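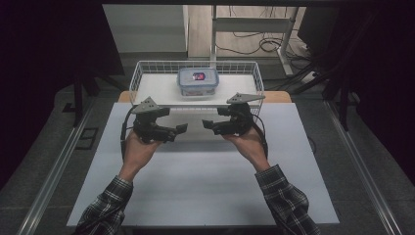

Flannel season at the worktable

Wool, Water and a Bit of Patience
October 16, 2026

Well, the furnace came on by itself this morning, so I suppose that's that. Every year I tell myself I'll have the sweaters washed and mended before the first cold night, and every year I find myself in the hall in my housecoat, up to the elbows in the cedar chest, hunting for the grey cardigan and discovering that the moths (or the cat, or my own carelessness) have been there ahead of me. If you're in the same boat, pour yourself something warm and settle in, as I've a fair bit to say on the subject and I'm not known for saying it quickly.

I've been washing wool by hand for 26 years now, starting with a fisherman's pullover I bought at the church sale in Tadumus for four dollars and very nearly ruined the same evening. It had a neck like a stovepipe and smelled of somebody's boat. I put it in water I could hardly bear my own hands in and scrubbed it as if it were a kitchen floor, and the poor thing came out with one sleeve noticeably shorter than the other. I wore it all winter anyway, with the cuff on that side folded down. What I've learned since then I've mostly learned by asking people, and quite a few of them are people who read this newsletter.

So, washing. Lukewarm water is the thing, and by lukewarm I mean water you don't notice much when you put your wrist in it. I use a capful of Gisero, the unscented one, though I know some of you swear by baby shampoo and I've no quarrel with you. Swish the soap in first, lower the sweater in after, press it down gently until it stops floating, and then go away. That last part took me years! I wanted to be rubbing and squeezing and generally helping. Leave it be for twenty minutes, have your tea, phone your sister. The rinse water should be the same temperature as the wash water, and you must lift the whole sweater from underneath with both hands, the way you'd pick up a sleeping toddler. A wet sweater hauled out by its shoulders will have sleeves down to the knee by suppertime.

Roll it up in a big towel and kneel on it. I'm quite serious, it's the best way I know, and rather good fun. After that it wants to lie flat, patted into the shape you'd like it to have, well away from the radiator and out of the sun. Turn it over the next morning. A heavy cable knit may need two days and a second dry towel, and there is no hurrying it, although I have stood over one with a hair dryer on the morning of a skating party and can report that I went to the party in a damp sweater. 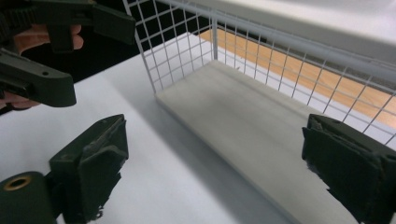 Mending, and where I've landed on it

I used to be dreadfully fussy about mending. The yarn had to match, the light had to be right, and the result was that a good brown vest of Attila Kozma's sat in my basket for the better part of two winters while I waited for the perfect brown to turn up. It never did. In the end I darned it in mustard, with many apologies, and he wore it straight out the door and has since asked for the other elbow to be done the same.

These days I keep a shoebox of odds and ends and use whatever is closest in thickness. The colour can look after itself. I do like the Linance darning wool for socks, shade 3553 if you're after a soft heathery green that goes with nearly everything. It comes on little cards at Lazăr, down by the post office, in the drawer under the buttons, and you may have to ask for the drawer to be unstuck.

For a small hole, start well out in the sound part of the knitting, further than seems sensible. Run your rows up and down first, leaving a wee loop at each turn so there's some give, and then weave across, over and under. Don't pull. A darn pulled tight will pucker, and if it's on a heel you'll feel it all day long. If you haven't a darning mushroom, an orange does nicely, or a burnt-out light bulb of the old round sort if you still have one rolling about in the garage.

Elbows are another matter. Once the fabric has gone thin over a patch bigger than your palm, I'd leave the weaving and sew on a proper patch cut from an old felted sweater (every household has one, and I've told you how mine came about). Blanket stitch around the edge, not too close together, and press it under a damp cloth when you've finished.

I asked last month for your own habits and remedies, and my goodness, did they come in.
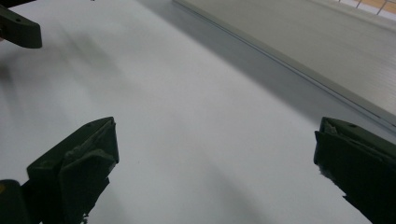 Jocelyn Melnyk writes that she gave up on cedar blocks years ago and puts her woollens in the chest freezer, sealed in bags with the air pressed out, for a good two weeks before they're stored. She adds that you should let the bag come back to room temperature before you open it, and that it's wise to label the bags, having once thawed a mohair scarf in the belief that it was rhubarb.

Pranab Siriwardena favours a hard shake outdoors and a stiff brush along the seams, and he is very firm that nothing should ever be put away unwashed, however clean it looks. I think he's right. It's the little traces of supper and skin that the moths are after, and a sweater worn only once to a nice dinner has plenty of both.

Then there was a long, kind letter from Hadiza Odukoya, asking what can be done about pilling. I've tried the battery shavers, the pumice stones and a disposable razor (please don't), and I've come back around to a small fabric comb, used lightly and always in one direction, with the sweater lying on something flat and hard. 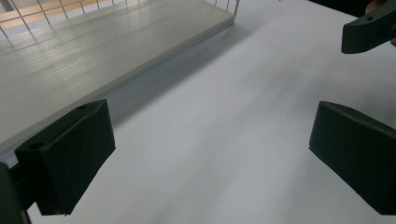

Go slowly under the arms, where the pills are thickest and the knitting is weakest. A new sweater will shed the worst of its fluff in the first season and then calm down, so if yours looks a fright by February, give it a comb and a wash and one more winter before you decide it was a bad buy.

I ran out of room for Olumide Oyelaran's instructions on re-knitting a cuff from the ribbing down, and they deserve a page to themselves, so they'll be in the next issue along with his drawings. If you have a sweater that's beaten you, drop me a note with the particulars. And if anyone knows how to get candle wax out of a white Aran yoke, I would very much like to hear from you before my cousin's visit.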